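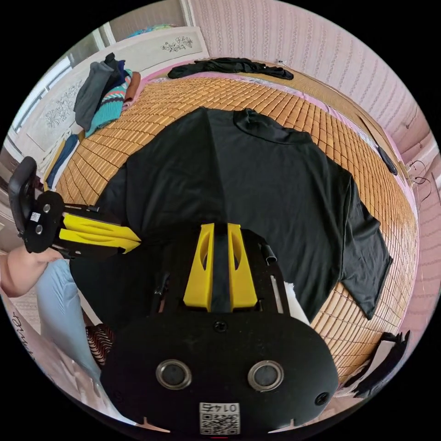 Hand-held grippers of the Ponard pair above a black T-shirt.

The Ponard pair is a set of two hand-held grippers used at Zerkthorpe to record garment folding for robot training. Each unit has two yellow fingers and a label with a QR code. Maintenance follows the Edau schedule, under which finger alignment is checked after every 90 recordings and the mounting screws are tightened at 133.
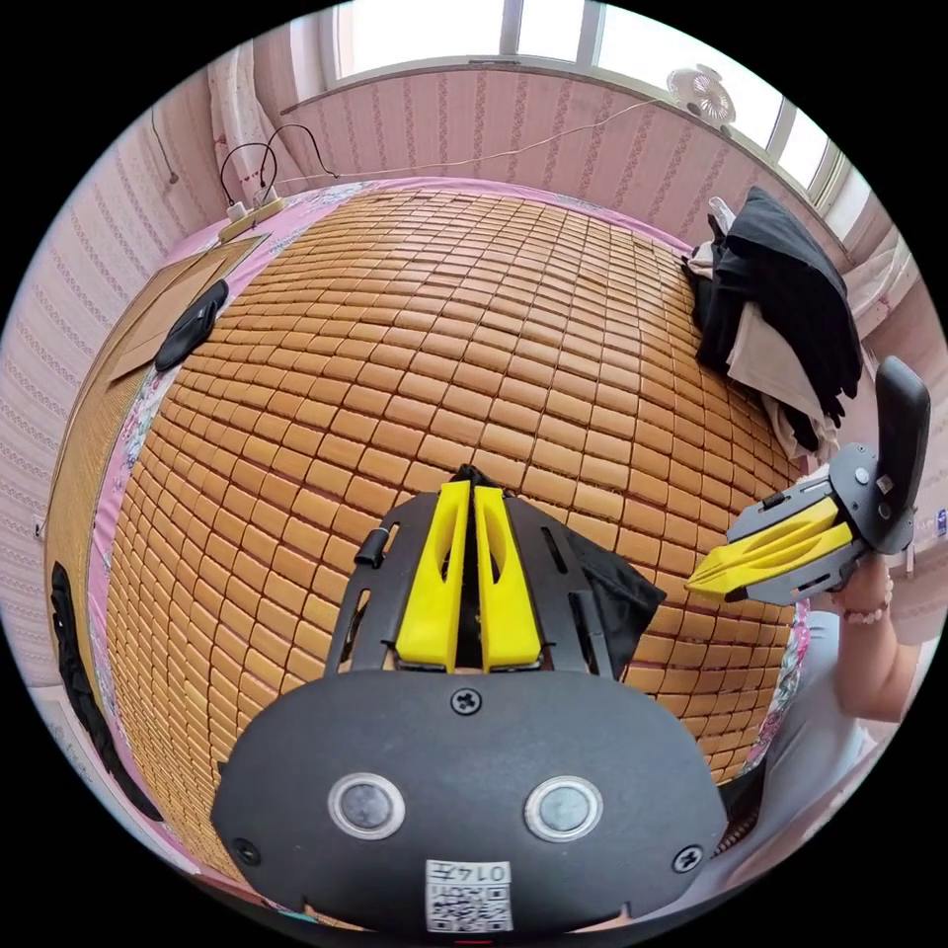
Maintenance

Worn fingers are replaced in matched sets, and the date is entered in the service log. By February the log held more than 3,431 recordings.

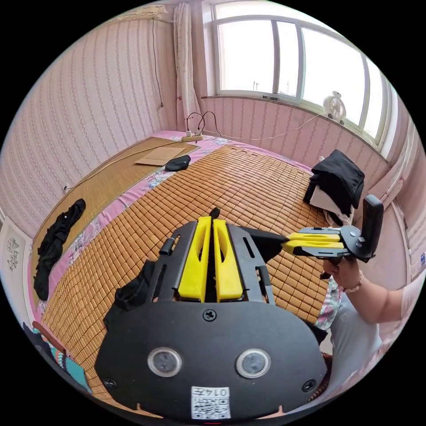

Cleaning is the most frequent task, as lint collects in the slotted rails. The Nieminen procedure calls for a soft brush and a dry cloth. Work on a bed with a woven mat, where dark clothing is handled, requires a second check of the rails. The label, such as 0147, is wiped last and compared with the log entry.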